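To: the kitchen list
From: Cristian Cuadros
Subject: Re: what happens to the breakfast line

Hi everybody,

Answering Teresa on the list because three people have asked me the same thing in the hallway and I'd like to type it once. Sorry for the length, I had coffee late.

Teresa Stępień wrote:
> Cristian, I read the Dundcombe notice twice and I still can't tell
> what it means for those of us on breakfast. It says the arms will
> "take over plating" from July. All plating? Just the egg toasts?
> And who is standing there at 5:30 when one of them drops a plate?
> I've been on that counter a long time and I don't mind learning
> something new, but I'd like to know if I'm being moved, and if
> so where, before I have to hear it from the delivery guys.
> Also, does the early premium stay? Adanech says yes, Damir says
> nobody has told him anything.

Okay. Taking these in the order I know the answers, which isn't the order you asked them.

The premium stays. I have that in an email from Seung-woo Ma and I'll forward it to anyone who wants it. If you clock in before 6 you get the premium, whether you spend the shift plating or standing next to a thing that plates. Adanech was right. Damir, I owe you an apology, you were on the distribution for the old address and it bounced.

All plating? No. The notice was badly written and I said so when I saw it. What Dundcombe signed for is the egg toasts, on the breakfast line, at our site only. Fruit cups, oatmeal, the hot line and anything with a special diet tag stay with people. The diet trays aren't even in the proposal. I asked Seung-woo to put that in writing too and he's doing it, although it has to go through Gatgate (who are doing the installation) and they answer emails like each one costs them money.

Now the moving part. There are 18 of us on the early rota. Nobody's hours go down through the end of the trial, and that's written too. What changes is who is where. Right now we have three people on toast plating and in the new plan we have one, and the other two go to diet trays, where we've been short forever anyway. The one who stays is called the "line lead" in the plan. I don't love the title. What it means in practice is you load the bread and the eggs, you watch, you pull anything that looks wrong, and you've got the stop button. It rotates weekly, and I pushed hard for that, because I did a full shift of just watching last month and my brain turned to pudding by 8. Plating is dull too, but your hands are busy and you can talk. Watching, you can't really talk. I'd look over at Adanech to say something and miss a plate.

So that's my real worry, more than the jobs question. We've got a counter where people have been chatting across the toast for years and we're about to put one person there alone with a screen. I raised it. The answer I got was that we could move the diet tray table closer, so the lead has company, and Damir has already measured and it fits if the bread racks go along the other wall. Thank you Damir. If anybody hates the idea of the racks moving, say so this week.

Who stands there when it drops a plate: the line lead. You press stop, you clean up like always, you press resume. You do NOT reach in while it's moving, and I don't care how backed up we are. There's a half-page sheet on this and Adanech is rewriting it so that a normal person can follow it. Her draft is already better than the Gatgate one, which had a flow chart with 69 boxes in it. I counted, I was on hold at the time.

One more thing, Teresa, since you've been on toast the longest. They'd like you to come in for an hour and show them how you set an egg. I know how that sounds! I'd probably feel strange about it too. It's paid at the premium rate, it's voluntary, and I told Seung-woo that if you say no then it's no and I don't want to hear about it again. But I'll tell you what I think, which is that right now the egg goes wherever it goes, and you have opinions about where an egg goes. The Borkowska site skipped this step and their toasts looked like somebody had thrown them from the door.

For the ones who haven't been past the practice table yet, it's replica food on brown paper, one toast with its egg on a white plate and a plain slice waiting on the board. The tray with the winking bear says TAIJI BEAR on it, and yes, I've been asked if we can have those for the real line. I don't know. I'll ask.

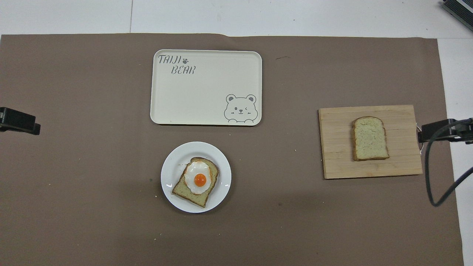
BREAKFAST & TRAY SERVICE — Early Rota, Culterero Kitchens

You're welcome to go look at it on your break. Go in by the corridor side and stay behind the yellow line, and please don't move the fake eggs around. Somebody did, and I got a phone call.

What I still don't have: what happens after the trial. I've asked three different ways and got "it depends on the results" every time. I'd like us to agree on what we count as results before somebody else does it for us. Speed is going to be on their list whatever we say. I want waste on it, and complaints from the wards, and whether the person on line lead can still stand the job after a few weeks of it. Send me others. Short is fine, a text is fine, a note stuck on my locker is fine.

I'm in the break room from 10 most mornings if you'd prefer to yell in person.

Cristian

Comments (4)

Teresa Stępień
Thank you, that's clearer than the notice. I'll do the hour. The yolk goes toward the round end of the bread and I'm happy to explain why to anybody, arms included.

Damir Kelmendi
No hard feelings about the email. Racks can move whenever, I just need one other person and the long dolly. Please add "time spent waiting for Gatgate to call back" to the results list.

Adanech Negussie
New stop sheet is taped inside the door of the bread cupboard. Read it and scribble on it. I wasn't sure about step 4.

Seung-woo Ma
Confirming the premium and the weekly rotation. Diet tray wording is with Gatgate now, will post it to the list when it comes back.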